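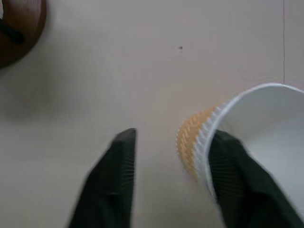
The Virley Pratomix is a television recorder built for people who follow daily serials. It has 2 tuners, a fixed internal drive, and a scheduler that tracks a show by its story order instead of its time slot. I ran it through most of a season of Pirari, a half-hour family drama that airs nightly and repeats the next morning with the opening recap cut. Setup took 19 minutes, including the channel scan. I did it on a table with a pale beige-gray matte top, and I'd suggest a similar surface, as the front display is glossy and picks up reflections from anything shiny under it. The remote pairs by infrared only and needs a clear line to the left side of the unit.

The scheduler is the reason to buy this. Most recorders treat the evening showing and the morning repeat as separate programs and keep both. The Pratomix compares the guide entries, records the first showing, and holds the repeat as a fallback. When a late soccer match pushed Pirari back in April, the evening recording started on the wrong program and lost the last scene. The unit flagged the file as short, recorded the repeat, and replaced the damaged copy before lunch.

It is less good with specials. The wedding week ran as double episodes, and the guide listed each pair under one number. The recorder filed episode 808 twice and skipped 809 in the index, though the video was all there. I renamed the files by hand. Joanne Staniforth, who lent me her older Henríquez recorder for comparison, had the same week filed correctly on hers — but the Henríquez had also kept every repeat, and its drive was nearly full. 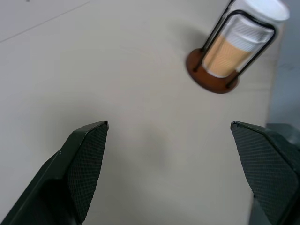
Tabletop, pale gray and matte, with the faint diagonal line toward the upper left.

Picture quality matches the broadcast. Nothing is recompressed unless you turn on the space saver, and I would leave it off. With it on, dark interiors show blocking, and Pirari has a lot of scenes in dark interiors: the hospital corridor at night, the uncle's storeroom, every phone call the lawyer makes from his car.

Subtitles are stored as a separate track and can be moved up or down the screen. Simin Safavi watches with English subtitles and found them half a second late on morning repeats. I measured the same delay. There is a timing adjustment in the audio menu, an odd place for it, and it resets after every restart.

Skip controls are well spaced. One button jumps the previous-episode recap by finding the title music. It missed when an episode opened on the cliffhanger with no music, and then it jumped to the first ad break.

The fan is audible in a quiet room. The drive can't be swapped by the owner. The index slows down past 500 recordings; at 823, the last count before I cleared it, the list took four seconds to open.

For one or two daily serials, the Pratomix does the job better than the Henríquez. Anyone who archives whole runs should wait for a model with a port for an outside drive — Virley lists none at present.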